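The arm that learns by being wrong

At ten in the morning Nesma Ait Ali has already broken her planner twice, and she is delighted. "Look at that wobble!" she says, scrubbing back through a log on the big monitor at Rarutine, the small software outfit she runs with Leidy Urrego in Wevport. The wobble is a kink in a joint trajectory, four milliseconds long, and she has been hunting it since May. 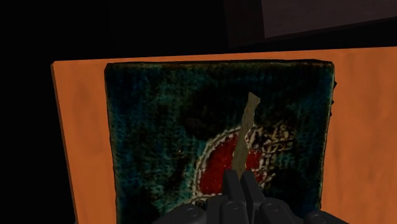

Most grasp planners treat the world as a set of tidy boxes. Aigner, the pair's control and planning stack, begins with a guess about shape and keeps revising it while the arm moves, so a poor first estimate needn't ruin the attempt. Simulation lets them be as cruel as they like to it. One camera follows the fingers closely, and what it gets is a thin olive-tan strip, jagged down one side, against dark mottled cloth texture with a red and cream emblem behind. Try finding a clean edge in that! Urrego, who writes the perception code, loves these views. The overnight suite now runs 1352 of them, and 34 still fail.

She keeps the failures in a folder called Predetville, a town that exists only on her hard drive, and every bug gets a street name.

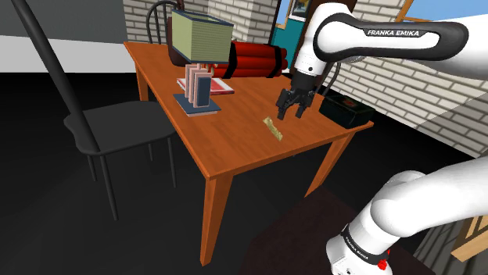
Each failure is replayed with the planner's own doubts switched on, so you can watch it weigh up one approach, drop it and pick another. It's oddly gripping stuff. The replanning loop takes 19 milliseconds, quick enough that Ait Ali has started spending the spare time on a second opinion: a slower check that asks whether the wrist could get out again as easily as it got in. She wrote it in 447 lines and wants it shorter. Urrego wants it left alone until the kink on Mill Lane is fixed.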